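What the arm did to our tea breaks

2019-08-29

I have worked at Plastevbridge for 16 years, which means I have seen off three vending machines, one rebrand and a works canteen. I did not expect to be still here for the robot.

For those who don't know the place (and why would you), we put together catering packs. Cutlery, condiments, little tubs with lids, all the bits that turn up on a tray when you're in hospital or on a slow ferry. Most of my working life has been spent on the sorting bench, picking up spoons and putting them where the spoons go. I am very good at it. There has never been much call for it at parties.

In February we were all called into the meeting room at the Hirnton site, and there were biscuits, so we knew it was serious. Gus Tillman, who runs the floor, stood up and told us we were getting a system called Fornen to do the sorting on bench two. He used the word "journey" a few times. Someone asked if the journey involved redundancies and he said no, and then he said "not at this stage", and then he looked as if he'd have liked to have the last four words back.

To be fair to Gus, so far there haven't been any. What there has been is a good deal of moving about. Two of the bench lot went to despatch and like it. One went to despatch and hates it. I was asked if I'd like to be a "cell operator", which comes with a small rise and a tablet with a rubber case, and I said yes mainly for the chair.

My job now is to sit near the arm and be on hand when it gets stuck. Before it ever touched a spoon of ours it practised on a computer, in a pretend room with pretend spoons, and part of my training was sitting through hours of this with a cup of coffee. I had to mark which attempts I thought a person would have gone about differently. All of them, was my first answer, and I was told to be more specific. 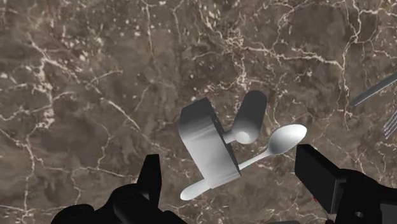

The thing I hadn't bargained for was having to explain what I do. Ask me how to get a spoon out from under something and I'd say you just get it out. Fine, said the young woman from Pillai, the firm that fitted it all, but do you move the thing on top first or do you slide the spoon? And I had no idea. I had to go back to my old bench and watch my own hands like a nosy neighbour. I slide it, as it happens, unless there's weight on it, in which case I tip the top thing with my little finger and take the spoon with the other hand. Sixteen years and I'd never noticed the little finger.

She wrote that down. I felt oddly proud and then, on the bus home, a bit robbed.

Now for the part Gus would want in the newsletter. On its best shift so far the arm sorted 1,278 pieces and didn't complain about its back. My wrists have stopped clicking. I sleep better. The early shift used to start at 6 and now starts at 7, because the arm does its warming up without an audience, and I would fight anyone who tried to take that hour off me.

The part he wouldn't want is that it's very quiet. There used to be four of us round bench two and we got through births, divorces and every series of that baking programme while our hands carried on by themselves. You can't chat to someone who's looking at a tablet, and I can't look away from the tablet for long, as it bleeps. We all used to go for tea at the same time. Now I go when the arm is between batches, and the despatch lot go when the lorry's gone, and we wave to each other across the yard like people on passing boats.

I raised this at the review. Gus wrote "social element" on the whiteboard and put a ring round it. We have since been given a second kettle, so you can now have your tea alone in either of 2 places.

I'm not against the arm. It's polite, it's on time, and it has never once microwaved fish. But I've asked for the break times to be put back together, even if it means it stands idle for a quarter of an hour, and Gus says he'll take it upstairs. I'll let you know what comes back down.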